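Duddale Residences
Household Services Bulletin
19 December 2025

Item 4: Revised arrangements for small cloths and cleaning linen

Residents, floor representatives and kitchen staff are advised that the revised arrangements for small cloths come into effect at the start of the new term. They replace the interim notice issued in August and apply to all shared kitchens, both laundries and the ground-floor pantry. Cloths are to be folded on a clear, flat surface and are no longer to be left in bundles on the laundry benches.
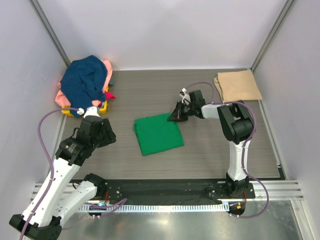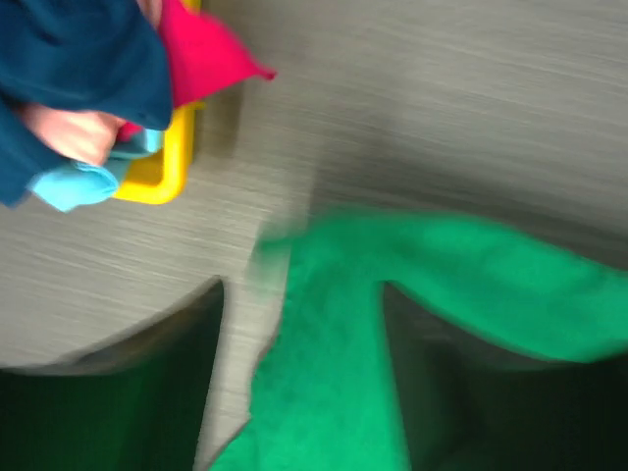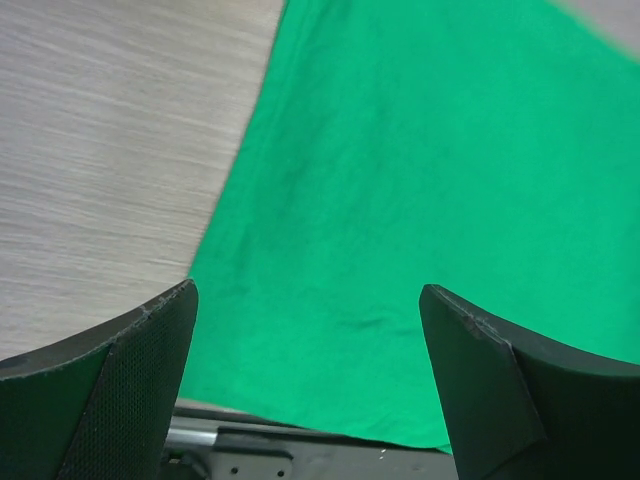
Hortensia Chávez has written to ask whether the folding requirement is worth the effort for a cloth that will be wiping down a stovetop within the hour. The point is a fair one, and she adds that on her floor the cloths have always gone into the tub as they come and have done the job well enough. Household Services has considered her letter and offers the following by way of reply.

The principal difficulty with unfolded cloths is one of storage. The shelves in the shared kitchens are shallow, and a tub filled with loose cloths will not slide beneath the shelf above it. In several kitchens the tubs have migrated to the counter, where they take up room needed for preparing food. A folded stack of the same number of cloths sits comfortably on the shelf with the tub behind it.

The second difficulty concerns damp. A cloth put away in a bundle before it has dried through will hold moisture in its folds for a long time, and the cloths beneath it will take up the smell. Folding obliges the person putting the cloths away to handle each one, and a damp cloth is readily noticed in the hand. Any cloth found to be damp should be returned to the drying rack and left there overnight.

Colours

The colour arrangements have caused some confusion and are restated in full. Green cloths are for kitchen counters and dining tables. Light blue cloths are for glass, mirrors and the inside of refrigerators. Pink cloths are for bathrooms and are not to be brought into a kitchen for any purpose. Teal cloths are kept for floors and spills. Where a cloth has faded to the point that its colour is in doubt, it should be placed in the rag bag in the laundry.

Pink cloths are to be washed separately from all others. The remaining colours may be washed together once the first two washes have been completed, after which the dye is generally settled. Fabric softener must not be used with any of the cloths, as it leaves a coating that makes them slow to absorb water.

Folding

The method adopted is the plain square fold. The cloth is laid flat and smoothed from the centre outward, then folded in half and in half again. Edges need not meet exactly. Older cloths have pulled out of shape in the dryer and will show an uneven side however carefully they are handled, and floor representatives are asked not to return them on that account. A cloth should lie flat enough for another to rest on top of it without sliding.

Residents may fold at any clean table. The ironing boards in the Odov wing laundry are not suitable, being too narrow, and their covers have been marked by bleach from cloths left lying on them.

Supply and replacement

A count of the linen store was completed earlier this month. The store holds 2,254 cloths in all colours, of which 698 are green. A further 400 have been withdrawn as worn out and will be cut down for use in the workshop. The Flitier wing has the greatest shortage of light blue cloths and will be supplied first.

Each kitchen will receive a set of 42 cloths at the beginning of term. Replacements may be requested through the floor representative on the usual form. Requests made verbally to laundry staff cannot be acted upon. Residents are reminded that cloths bearing the residence stitching are not to be taken home over the break, and that any found in luggage rooms or private cupboards may be returned to the hampers outside the Benavides wing at any hour.

Tubs and containers

Plastic tubs remain the preferred container for cloths awaiting a wash. They should be rinsed weekly with hot water and a little dish soap, and stood upside down to drain. Cloths should not be draped over the rim or handle, where they are apt to be knocked to the floor. Cracked tubs are to be handed in at the laundry counter, where they will be exchanged.

Clean and soiled cloths must never share a tub. Kitchens with only one may apply for a second without waiting for the start of term.

Further correspondence

Ms. Chávez also proposes that a small number of cloths be left unfolded beside each sink for immediate use. Household Services is content with this, provided that no more than three are left out at a time and that they are changed daily. The written procedure will be amended accordingly.

Other comments on these arrangements should be addressed to Zubaida Arain at the Household Services office. Letters received over the break will be answered when the office reopens.

Item 5, on the winter schedule for dryer maintenance, follows on the next page.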